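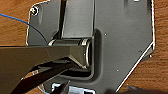

How long should a shared table in a student dining hall be left between cleanings?
Two hours during meal service, going by our results. After that the number of complaints on our comment cards went up, and most of them were about sticky spots and crumbs.

Table Care in the Lalside Dining Hall
Project report by Lensa Yilma and Ximena Cabral
Course supervisor: Heidrun Wyss

1. Background
Lalside serves lunch and dinner to students from three residence halls. The tables have wooden tops and were refinished before we enrolled. Staff wipe them when they have time, and there is no written schedule. We wanted to know if a fixed schedule would change what diners think of the tables, and how much extra work it would mean for the staff.

2. Method
We split the hall down the middle aisle. Tables on the window side were wiped every two hours from opening. Tables on the kitchen side were left to the usual routine. Both sides used the same cloths and the same mild soap mixed with warm water. Natnael Wubshet from the kitchen trained us in how staff do it, which is along the grain, then once more with a dry cloth.

We printed 500 comment cards and put them in holders at the tray return. Each card asked where the person sat, if the table was clean, and if anything else bothered them. The cards were collected at closing time through the first part of December.

3. Results
We got almost half of the cards back. On 47 of them the person said the table was not clean. Of those, 12 were from the window side and the rest were from the kitchen side. Dinner had more complaints than lunch on both sides.

The "anything else" line was used more than we expected. People wrote about noise, wobbly chairs and the soup.

4. Problems
The two sides are not the same. The kitchen side is closer to the food and fills up first, so it would get dirtier anyway. We should have switched sides halfway through. Some cards had no seat marked and we left them out.

5. Recommendations
Wipe all tables at opening and every two hours until closing. At dinner, add one more round at 6:30 p.m. on the kitchen side. Keep a sign-off sheet by the tray return.

Thanks to Jussara Brito for help with sorting the cards.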